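La dînette

Ya-wen Kwan vida le sac sur la table blanche. Il y avait dedans tout ce que la petite avait laissé en partant chez son père, et il fallait que ce soit rangé avant le 30 octobre 2020, jour où les gens de chez Wodberg viendraient chercher les meubles.

Elle commença par les assiettes. Il en manquait une. Elle chercha sous le radiateur, puis derrière le canapé, et trouva une pièce de onze centimes de rien du tout, comme disait sa mère pour parler de la monnaie étrangère, mais pas d'assiette.

Feng-yi Chang arriva vers midi avec du pain et une liste. La liste faisait 121 lignes. Elle l'avait tapée la veille, pièce par pièce, et la dînette figurait à la ligne 27, entre les rideaux et le tabouret de la salle de bains.

– Tu as écrit « dînette, complète », dit Ya-wen.

– Elle l'était.

– Il manque une assiette.

Feng-yi prit un stylo et barra « complète ». Ensuite elle coupa le pain et elles mangèrent debout, près de la fenêtre. Dans la cour, un homme essayait de faire passer un matelas par la porte du local à vélos. Il recommença plusieurs fois et finit par l'appuyer contre le mur.

– On la donne ou on la garde ? demanda Feng-yi.

– Elle a neuf ans. Elle n'y joue plus.

– Ce n'est pas ce que je demande.

Ya-wen essuya les miettes avec la main. La dînette venait du magasin Tseng, rue Guvau, qui avait fermé depuis. Elle l'avait payée plus de 30 euros, un mois où il aurait mieux valu acheter des chaussures. La petite avait servi du thé pendant tout un hiver à des gens qui n'avaient pas soif. Il fallait dire merci, souffler dessus et demander s'il restait du gâteau. Le plombier y avait eu droit, un matin, sa clé encore à la main.

Elle reprit le tri là où elle l'avait laissé. L'assiette rose, le bol vert pâle, la bouteille de ketchup rouge à bouchon blanc, et la banane, qui irait dans la boîte noire. 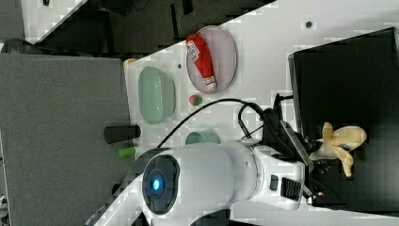

Feng-yi fit remarquer qu'on ne donnait pas une dînette comme on donnait un tabouret, et qu'il fallait au moins téléphoner à la petite.

Ya-wen téléphona. Cela sonna longtemps. La petite répondit la bouche pleine et dit qu'elle voulait bien qu'on donne tout, sauf le ketchup.

– Pourquoi le ketchup ?

– Comme ça.

Ya-wen mit la bouteille dans la poche de son manteau. Feng-yi reprit la liste et ajouta, à la ligne 27, « sans ketchup ». Puis elles passèrent aux rideaux, qu'il fallait décrocher avant la nuit, et Ya-wen alla chercher l'escabeau chez la voisine.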